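Interior Finishes and Upkeep
Notes for Unit 7: Cracks in Plaster and Masonry Walls
Instructor: Noelia Segura
Revised 2021-12-31

Read these before the site visit. They replace the old handout, which repeated several things I no longer believe.

1. What a crack tells you

Less than the books say. You will find charts that match each crack pattern to one cause: diagonal from a window corner means settlement, a web of fine lines means shrinkage, a long horizontal line means pressure from outside. The charts are a decent place to start and a bad place to stop. I have seen a textbook "settlement crack" on a partition that carried nothing and sat on a slab that hadn't moved. The plaster had been put on too thick over a bad joint.

Pattern is evidence. So are width, age, location, and whether the crack is still moving. Of these, movement matters most and gets checked least, mainly because checking it takes months and the owner wants an answer by lunch.

2. Hairline cracks

Most plaster has them. Gypsum and lime coats shrink as they dry, cement renders shrink more, and a rich mix shrinks more than a lean one. Fine branching lines with no step across them are usually a surface matter. "Usually" is doing real work in that sentence. Run a fingernail across. If one side sits higher than the other, stop calling it a surface crack.

3. The Wirberg survey

You will be asked about this one, so read it critically. The authors looked at 1,781 walls and reported that nearly 600 had cracks "of structural origin." Ask how they knew. Ifeanyi Briggs went through the appendix with last year's class and found that only 50 walls had been opened up. The rest were sorted by eye, from the same kind of chart I complained about in section 1. A survey that uses the chart to test the chart will find that the chart works.

I don't say the number is wrong. I say we have no way to tell.

4. Gauges and patience

Glass telltales are cheap and still sold. They break, and then you know something moved once, by an unknown amount. Pins and a caliper are better. Read them at the same time of day and write down the temperature. In the Juta building we took readings for 16 months, and the crack opened and closed with the seasons and ended where it began. A contractor had already priced underpinning.

5. Fillers and coatings

Siu-ming Tsang will cover products in the next unit. For now, be careful with the word "flexible" on a label. Flexible compared with what, and for how many years? Ask for test results on the backing you plan to use. A filler tested on clean new board tells you little about old lime.

Paint hides cracks. It also hides the record of them, so sketch the wall before anybody decorates.

6. For the site visit (November group, see separate sheet)

Bring a crack width card, a flashlight and a pencil.
Draw the wall first, name the cause later.
Write "don't know" where you don't know. I give credit for it.

Reading: Xenos, chapter 4, skip the flow chart. Kuo-hua Su's class notes on lime are on the shelf by the door - please put them back. 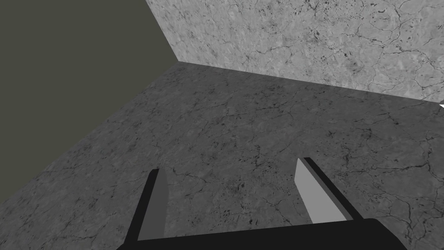

Fig. 1. Fine branching cracks on a light gray wall (computer rendering).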